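Living With the New Arms: Workshop Tips From My Bench

A few of you wrote in after my last page (the one on sorting screws) wanting to know how it's going now that we have robot arms at work. Short version - I like them more than I thought I would, and my bench habits have changed a lot! So this month it's tips for sharing a workshop with machines. Plenty of it works in a home garage too.

Cover your tabletops. I used to scoff at this, but plain cardboard or heavy paper over the whole table saves the surface, gives you something to scribble on, and peels off when it gets ratty. At Takcombe, where I work, we change ours every November whether it needs it or not.

Keep your cables long and loose near anything that bends. A cord that looks fine when the arm is parked can go tight as a fiddle string when it reaches. Move the arm slowly through its whole range by hand (power off, please) and watch the cord the entire way.

Use two tables if you've got the room. One for the arms and whatever they're handling, one behind it for people things - drinks, phones, the laptop, all the stuff that piles up by 2 in the afternoon. I can't tell you how many coffees this has saved me.

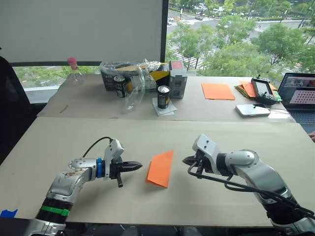
Do the arms mean fewer people on the floor?

So far our crew is the same size, but the days look different. I used to fold and stack cards for the Bellance orders all morning, and my wrists let me know it every night. Now I spend more of that time setting up jobs, checking the work and fixing what went crooked. Some folks miss the old rhythm, and I get that. You could chat the whole shift without looking down.

Start with something cheap and flat. Paper cards are great for practice! If one gets crumpled you grab another. We went through 248 of them before anybody let the arms near a real order, and I took the crumpled ones home for grocery lists.

Write down what you changed. I keep a spiral notebook on a string, and every time somebody nudges a setting it goes in there with their initials. Sounds fussy, but the evening crew comes in cold and they shouldn't have to guess.

And ask for time to learn. We got 40 minutes a shift set aside for it, paid, and it made all the difference to the ones of us who aren't computer people (me, very much me). If your boss is bringing in machines, bring that up early.

Next month I'm back to glue - how to get it off jar lids, vises and your good jeans.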